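Comparing Two Controllers and Two Finger Sets on a Simulated Two-Arm Robot

Project report, Bulach Technical College, Robotics Lab Course
20 Apr 2019

1. Background

The assignment was to pick one part of a robot system, change it, and report on the difference. Our group had three members and one shared workstation. We chose to compare two arm controllers and, with the time left over, two sets of gripper fingers. All of the work was done in simulation. The college has one physical arm, but it was booked for another course until the end of the term.

The robot model has a torso and two arms, with a parallel gripper on each arm. The model came with the simulator. We did not change the link lengths, the joint limits or the masses. The room models were included in the same package.

2. What we compared

Controller A is the joint position controller from the Hoken course library. It takes a target angle for each joint and moves all the joints so that they arrive together. The path of the gripper between the start and the target is whatever comes out of that.

Controller B is one we wrote ourselves, starting from lab exercise 5. It takes a target position for the gripper and moves it along a straight line, solving the inverse kinematics again at every control step. In our code it is called Elto, after the folder it was first saved in, and the name is also in the log files.

The two finger sets were the standard flat fingers and a narrower set with a small step near the tip. The narrow set was drawn by last year's group, and we used their mesh files as we found them. We had to correct the collision shapes, which were larger than the visible fingers by a few millimeters.

3. Test setup

Each trial started with both arms in the same home pose. A target point was chosen at random from a box in front of the torso, and one arm was told to go there, close the gripper, open it again and return home. We ran 500 trials for each controller, half with the left arm and half with the right. The list of target points was saved to a file so that both controllers got the same ones.

A time limit of 2000 control steps was set for each trial. A trial counted as failed if the limit was reached, if an arm touched the torso or the other arm, or if the gripper ended more than 5 mm from the target.

For the finger tests we used a block on a flat surface and only Controller A. The block was placed in the same pose each time, and the approach was always from above. We ran fewer of these than planned.

We also wanted a view from the robot for checking trials by eye. The first version of this was wrong. The camera was attached to the torso link, but we had entered the rotation in the wrong order, and the view came out rolled to one side. We fixed the roll in January and then found that the wider lens setting made the arms look longer than they were, so distances could not be judged from the pictures. After that we used the view only to see which arm was moving and whether the fingers pointed the right way. All the distances in this report come from the simulator state.

4. Results, controllers

Controller A failed in 53 trials. Most of these were contacts between the forearm and the torso when the target was low and close to the body. The joints took the short way to their target angles and the elbow swung inward. A smaller number were contacts with the other arm, always with targets near the center line.

Controller B failed more often in our first run, nearly all of it by reaching the time limit. Near full stretch the solver produced large joint speeds, the speed limiter cut them down, and the arm crept toward the target without getting there. We added damping to the solver and repeated the whole run. The time limit failures mostly went away. The position error at the outer edge of the box got slightly worse, but it stayed within the tolerance in nearly every trial.

With damping, Controller B had fewer failures than Controller A. It was slower for long moves and took longer to compute. On our workstation this did not matter, as the simulation was never run in real time.

One thing we did not expect was a difference between the left and right arms under Controller A. It came from the home pose. We had typed the angles for the right arm by hand and one wrist angle had the wrong sign, so that arm started from a different pose. The trials were repeated after this was corrected, and only the second set is used here.

Views of the room with both arms raised:

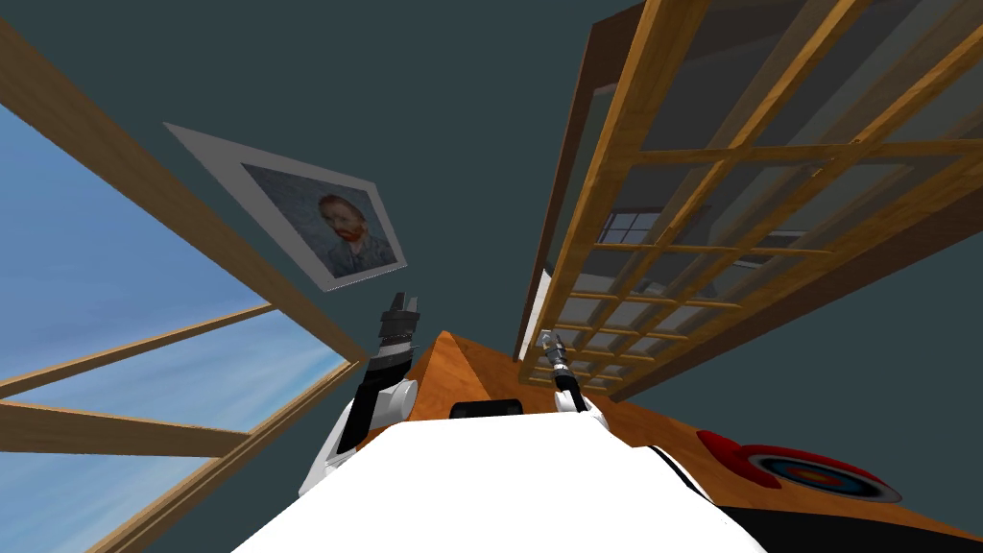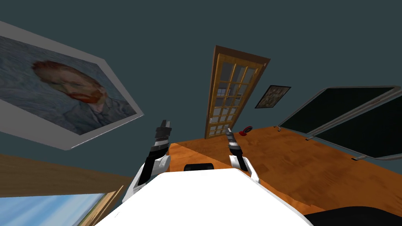
5. Results, fingers

The standard fingers held the block in every trial where the approach was good. The narrow fingers held it less reliably. The block tended to turn between the tips, as the contact area was small and the simulator treats it as only a few contact points. Raising the friction value stopped the turning, but we had no measurement to justify a higher value, so we put it back.

The narrow fingers were better when a second block stood close to the first. The standard fingers pushed the second block over or landed on top of it. We did not run enough of these trials to give a rate.

6. Problems and limits

The contact settings were the defaults. The Abou Zeid handout from the second lecture recommends a smaller time step for grasping, and we tried this for one afternoon. The block turned less with the narrow fingers, but the runs took too long to repeat the whole test. The finger results should therefore be read as belonging to this time step only.

The target box was the same for both controllers and did not cover the space behind the shoulders or above the torso. Controller B was never tested with both arms moving at the same time. There is code for it in the repository, but it has no check for contact between the arms and should not be used as it is.

7. Further work

The next group could start from the damped version of Controller B and add the arm contact check. The damping value is a constant at the top of the file and was set by trial and error. It would be better to make it depend on how close the arm is to full stretch. The target list, the logs and the corrected finger meshes are in the course folder. The logs from before the wrist angle was fixed are in there too, in a subfolder marked old.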